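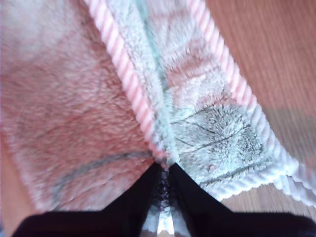
Nandini Warrier: the planner isn't your problem, your timestamps are. Check the gripper width against the frame it thinks it belongs to before you touch another weight in Prudine.

Fine. Checked. She's right, at least for half of it. Notes so I don't have to redo this.

9/25/23

Grasp confirm, still. Recap for whoever picks this up: Prudine picks a pinch point on the cloth, arm goes, fingers close, and then we ask "did we get fabric?" using finger width plus the wrist view. Both have to agree. They often don't and the state machine sits in WAIT_CONFIRM until it times out and opens again. Dumb, because in the logs there is plainly cloth between the fingers when it gives up.

What I found: width message gets stamped when the driver publishes, not when the encoder is read. Wrist frames get stamped at capture. So the two are off by 204 ms on the right arm, give or take nothing, it's weirdly steady. Matching window in the confirm node was 200 ms. So we were missing the match by a hair every time and falling through to the "no data" branch, which was treated the same as "no cloth". Two bugs stacked up on each other.

Fixes, in order:
- driver stamps at read now. Branch is up, needs review.
- confirm node: "no data" is its own result. Logs a warning and asks again instead of opening the fingers.
- left the window alone. Tempting to just widen it, don't.

Left arm doesn't show the offset. Different driver build?? Version string is the same on both so either the string is lying or I am missing something. Ask Nandini, she did the last install at Mulgate and might remember if the left one got patched by hand.

Side thing while I was in there: config loader silently keeps the old value if a key is misspelled. I had confirm_widow in my yaml for most of the morning. It should scream. Added strict mode, off by default because it breaks the bench config in four or five places and I don't have time to clean that up today.

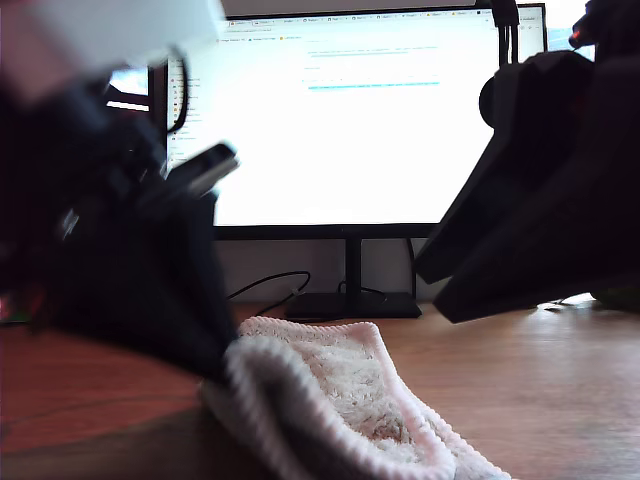

Exposure next. Arruda (segmentation) does much worse on the desk setup than on the floor and I had been blaming the training set. Dumped the mask scores next to the exposure values in Zilley and they move together. Auto exposure hunts whenever an arm swings and the share of bright pixels changes, and the mask edge wobbles along with it. The desk is close to a worst case for it: monitor sits right behind the work, mostly blown out to white, and both grippers in front are big dark lumps. White cloth on a shiny desk in between, so the ribbed edge is about the only thing I'd trust for finding the border. Try metering on the region under the fingers only, ignore the top of the view. Hook is already there in the camera node, somebody wrote it and never wired it up.

Also the desk has that pale streak of reflected light on the right side. If Arruda starts calling streaks cloth that's where to look first. Haven't seen it do that yet, just writing it down.

Metering test, quick one: fixed the region by hand, replayed the left arm approach. Scores calmer. Not going to put a number on it from one replay. Do it properly with the arm live.

Back to floor work. Pinch point choice.

Prudine scores candidates on local curvature + distance from the mask border + reach. Pulled towards folds, good, folds are easy to pinch. But it also gets pulled toward the twisted cord trim, because a cord looks like a very nice sharp fold if all you have is curvature. A pinch across a cord is a different animal: stiffer, thicker, fingers stop wider, then confirm says "too wide, probably closed on two layers" and we're into the retry logic for no reason.

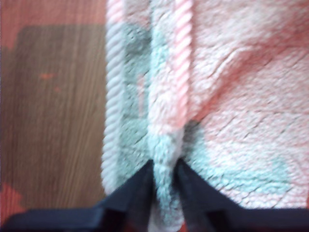 Pinch at the gathered fold, lower end of the pink and white cord. Plain white cord runs down the left side.

Options for the cord problem:

(a) Label cord as its own class in Arruda, mask it out in Prudine. Cleanest. Needs labels. Nobody has signed up for labels.

(b) Texture check. Cord has a diagonal repeat, pile doesn't. Cheap filter on the wrist view, runs before scoring. Will fall over as soon as it's blurry, and close to the fingers it is always a bit blurry.

(c) Don't avoid the cords. Let the planner pinch there but carry an expected width along with the candidate, so confirm knows what to compare with. Means passing one more field through the action message, and everyone who subscribes has to rebuild.

Leaning (c). It also fixes the double-layer case properly, where we WANT two layers and currently have to turn confirm off. I said (a) in the meeting, changed my mind, sorry.

Expected width has to come from somewhere. Table per material for now, ugly but honest. Plush pile squashes a lot so the width keeps creeping after the fingers "stop". Right now settle is called when velocity drops under threshold, and on thick pile that fires early. Want: velocity under threshold AND current flat. Wrote it, not tested on hardware.

Ran the replay set with the stamp fix + no-data fix only, nothing else changed. 21 episodes, the ones that had timed out last week. All but 2 now reach a decision. Did not check whether the decision is correct in every one, only that there is one. The leftovers are both very shallow pinches, just the tips in the pile, and the wrist view can't tell "holding a bit" from "pressing on it".

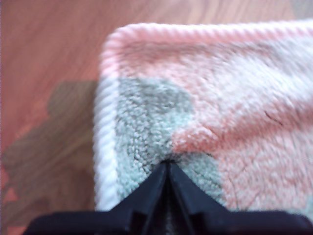 For the shallow ones I think the answer is a small test lift. Raise a little, compare the patch right at the tips before and after. If the pile moves with the fingers we have it, if it slides under them we don't. Needs optical flow on a tiny crop, which we already compute for the slip monitor, so no new dependency. Costs time per grasp. Could do it only when confirm is unsure, so most grasps wouldn't pay.

Careful with shadows on the flow crop. Arm shadow on the wood moves when the arm moves and flow happily reports it as motion. Crop tight, or gate with the Arruda mask so floor pixels never get in. Gate is better. Crop would need retuning each time the camera mount gets bumped.

Zilley gripes, for the list: 
- tag search is case sensitive, lost ten minutes to "Shallow" vs "shallow"
- export drops the arm name if the episode used both arms
- bag folder is over 21 gigs again, needs pruning but don't delete the timeouts, they're the replay set

Open:
- why is the left driver fine
- review on the stamp branch (Nandini?)
- strict config cleanup
- wire up region metering, then rerun desk
- message change for expected width, warn people BEFORE merging this time
- settle condition on the real arm, start with slow close speed
- test lift prototype, behind a flag

Leaving the right arm on the stamp branch overnight. If you need main, switch it back and restart the driver AND the confirm node, restarting only one gives you the old offset in the other direction and you will be very confused.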